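2020-10-28

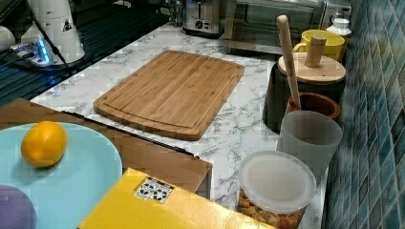 The juncos are back. I saw four of them under the spruce before breakfast, and by noon there were more along the fence on the Staltville road side. Last year I didn't write down a single one until we'd had snow, so I'm glad I caught them early this time. I watched them from the kitchen while I waited on my bread. The toaster is slow, and with the cutting board still bare on the counter I had no reason to hurry. They scratch at the needles with both feet, hop back, and look at what they turned up. One had a white feather on the side of its head, and I'll watch for that bird.

I filled the tube feeder and put millet on the ground for them. The jays found it within the hour. I don't mind the jays, but they empty a feeder fast, and I have one bag of sunflower left until I get to town.

After lunch I walked down to the Odukoya pond. The wood ducks are gone. I had a pair there all through September and I keep checking the dead ash out of habit. There was one great blue heron at the shallow end – he let me get as far as the stile and then flew off croaking toward the river. The water is low and there were raccoon tracks all along the mud.

Thulani Pillay called after supper. He spent the morning on the ridge at Flornorholm and counted 162 hawks going over, most of them redtails, and one golden eagle late in the morning when he was about to pack up. His total for the season is 2,426. He wants me to come up if the wind goes northwest again. I said I would, if my knee is all right.

Heard the screech owl just now, out behind the shed. It called twice and quit. Need to clean the nest boxes before the ground freezes, and the one by the gate needs a new hinge.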